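Brirnstead breakfast numbers - new book is out

April 2018

tallmast
First survey of the year is up. Triment's breakfast show is down to 9 percent in Brirnstead and Eketti has gone past it. I didn't expect that before winter. Anyone got the full tables?

Kettle_Row
I have the summary sheet only. Sample was 1,819 diaries across the whole market, so once you cut it down to breakfast and one age group you are looking at a pretty small pile. I wouldn't read much into one book.

tallmast
It's three books in a row going the same way though. They changed the lineup, moved the news to the half hour and dropped the phone-in. People over 50 liked the phone-in.

dialhopper
The phone-in was 14 minutes of the same four callers. I stopped listening because of it and came back when it went. So that's one the other way.

Kettle_Row
Same here. The trouble is the music. They play 42 songs on rotation and you hear the same one driving in and driving home.

oldtransmitter
Where is the 42 from? I worked in programming for a while (not there) and a list that short would be tight even for a hits station. If you count the older titles it will be a lot more.

Kettle_Row
Someone logged it in the March thread. Could be currents only, fair enough.

nightshift_p
Eketti spent the whole survey period giving away concert tickets. The Šimko show at the old bus depot was all winners and ad agency people. Of course they went up. Let's see the next book, when there's nothing to win.

dialhopper
Every station does giveaways during survey. Triment had the gas cards.

nightshift_p
Gas cards are not a concert. My sister-in-law filled in a diary and she wrote down Eketti for the whole week because of that show.

oldtransmitter
One diary doesn't move a market. I agree with tallmast on the trend, but I'd put it on the signal as much as the show. Triment is hard to get north of the river since they switched sites.

tallmast
Hadn't thought of the signal. I'm south so I wouldn't notice. Will post the age breakdown if I can get hold of it.

dialhopper
Please do. Drive time too if it's in there.
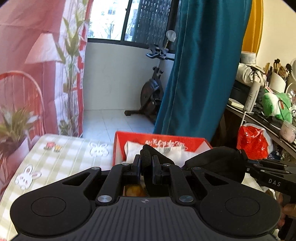
Attached by dialhopper: black fabric and grippers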